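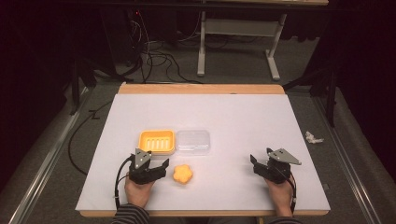

Home Agenda Minutes Archive Contact

Grorenia bath set, product meeting, 11/21/23

Present: Nadja Holzer (chair), Kerubo Koech, Percy Muñoz, Mirjam Sutter (notes)
Apologies: Ourania Mitsotakis-Vlachou

1. Last minutes. Ok'd, no changes.

2. Soap dish. Staying with the yellow-orange. Kerubo likes the slots, Percy wants them wider, says soap bits get stuck. Nadja: molds are paid for, not reopening this before June. Percy asked that his objection be noted. Noted.

3. Sponge. Flower shape stays, five lobes. Color good next to the dish. Stustar quoted for 1128 pieces, Nadja thinks too many for a first run. Kerubo to ask for a price on 200. Hanging loop droped, no one spoke up for it.

4. Clear container. Long talk. Sell it with the dish or seperate? Similar size so they sit well side by side on a shelf. Percy: people will use it for cotton pads, not soap. Mirjam: fine, then say so on the label. No decision. Back next time with Ourania here.

5. Catalog page. White background agreed, plain, no towels or plants. Dish and container together, sponge in front. Sotelo wants text by Friday. Mirjam drafting, 3 lines max per item.

6. AOB. Order 1261 still missing the packing slip, Kerubo chasing. Key to the sample cupboard is with Percy, please give it back.

Next meeting tbc, Nadja to send dates.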